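Plurkell Catchment Water Education Project
Progress report to the Barros Family Fund
Prepared by Valentyna Onyshchenko, project coordinator
11 December 2023

1. Period and general situation

This report covers the work from April until now. The last report finished with the problem of the two dry sampling sites on the upper creek, so I begin from there. Both sites have water again after the winter rain, and we have put them back on the sampling list. The site behind the old butter factory is still closed by the council while the footbridge is repaired, and we were told it will open before the end of summer. We did not replace it with another site, as the data from a new place would not be comparable.

The project has three parts, same as in the grant agreement: the monthly creek monitoring with local households, the school program, and the small teaching lab in the Zeltum building. Monitoring goes well. The school program is behind the plan. The lab is ready for use, with two items still open, which are explained in section 4.

2. Creek monitoring

In this period 53 households took part in the monitoring. Each household collects one bottle at its own site in the first week of the month, writes the water temperature and the weather on the card, and brings both to the drop-off fridge at the library or at the Fomeo hardware shop. The fridge at the hardware shop was your suggestion and it has made a big difference for the people on the eastern side, who before had to drive across the town.

The tests are for turbidity, pH, electrical conductivity, nitrate and phosphate. From the beginning of the project we have now 2,879 single results in the database. Mulugeta Asfaw has rewritten the entry form so that it does not accept a conductivity value in the wrong unit. This was our most common error, and he spent most of a month going back through the old cards to correct it. Where the card was not readable he has marked the result as uncertain and has not deleted it.

What the results show so far:

Phosphate at the lower sites was raised in the weeks after heavy rain and then came down again. We think this comes from the paddocks on the south bank, but we do not have enough sites there to say it with confidence. Two landholders have agreed that we sample from their side of the fence.

Conductivity at the stormwater outlet near the oval is higher than at all other sites. We reported it to the council. They answered that the outlet will be inspected together with the other ones on that road, and we are waiting for the result.

Nitrate is low at all sites and there is little change between the months. Some participants find this boring – I understand them, but for the creek it is good news and I have written so in the newsletter.

3. School program

The plan for this year was six school visits and we made four. One school cancelled due to staff shortage, and one visit was lost when our van was at the mechanic. Both schools have been offered a place in first term and one has already confirmed.

The visits have the same form as before. In the morning the students go to the creek in their gumboots and do the water bug survey with nets and white trays. After lunch they do simple chemistry with the water they collected. Kavitha Shetty has changed the worksheet for the younger classes. It has fewer questions now and more space for drawing. The teachers liked this change, and one of them asked to use the same worksheet for a frog pond at the school.

For the older classes the difficult point is still dilution. Many students can do the calculation on paper but they become lost when they have the real tubes in front of them. Kavitha has prepared a new exercise with food colouring, where a mistake in one step is seen at once by the colour. We have tried it with one class only, so it is too early to judge.
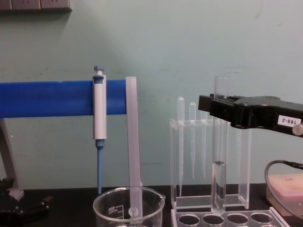
Test tube with a small volume of clear liquid, above the rack.

We also changed the order of the afternoon. Before, the safety talk came directly after lunch and the students were not listening. Now it is given at the creek, while they are waiting for their turn with the nets, and in the lab only the three main rules are repeated.

4. Teaching lab

As you know, the room in the Zeltum building was an office before. The plumbing was finished in winter, one month late, and the electrical check was passed at the first inspection. Sándor Tóth has supervised the trades and has kept the cost inside the budget, apart from the hot water unit, where the first quote did not include the removal of the old one.

The walls were left as they are. We have considered painting but decided that this money is better used for consumables, and Bevan Partington agreed with this when he visited us on behalf of the Fund.
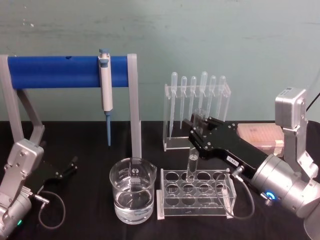

Bench with pipette stand, beaker of water, racks and tip box.

The two open items are the following:

The fume cupboard is not needed for our present tests, but it is in the original list. The supplier has changed the delivery time twice. I propose that we cancel this order and discuss with you the use of the money. My preference is a second conductivity meter and a proper bottle washer, as the washing of bottles is at present done by hand and it takes one full afternoon every month.

The storage agreement with the landlord is signed for the cupboard in the corridor, but not for the shed. Without the shed we keep the nets, the trays and the waders in my garage. This is acceptable for some months more but it is not a solution for the long time.

5. People

The position of the part-time field assistant was advertised two times and is still open. We had good applicants, but both wanted more hours than we can offer. In the meantime Sándor does the fieldwork on the upper creek and Mulugeta on the lower creek. This works, but it takes Mulugeta away from the database, and the quarterly data summary was late for this reason. I apologise for that. The next one will be on time.

Kavitha has finished her first aid renewal. All staff have the valid check for working with children.

6. Budget

We have spent 80 per cent of the money for this year. The underspend is mainly from the open position and the fume cupboard. Travel is a little over the plan, as the van repair was expensive and we had to hire a vehicle for two school visits. The full table was sent separately to your office with the receipts.

I ask for your permission to carry forward the unspent salary into next year. If the Fund prefers that it is returned, please inform me before the end of the financial quarter so that I can correct the forecast.

7. Next period

Recruitment of new households will start after the holidays, with priority for the south bank. The aim is 20 new households. We will have a stall at the autumn market, and the library has offered its noticeboard for one month.

The two postponed school visits will be done first, and after that the regular ones. Kavitha will give the dilution exercise to at least three more classes and will write down how it goes in each.

Mulugeta will prepare the first public map of the results. There was some discussion about privacy, as several sites are close to private houses. We have decided to show the sites by creek section and not by the exact point. A draft will be sent to you for comments before it goes on the website.

The decision on the fume cupboard is the most urgent for us, as the supplier keeps our deposit only until the end of January. I am in the office until the week before Christmas and after that I can be reached by email.

Valentyna Onyshchenko
Project coordinator, Plurkell Catchment Water Education Project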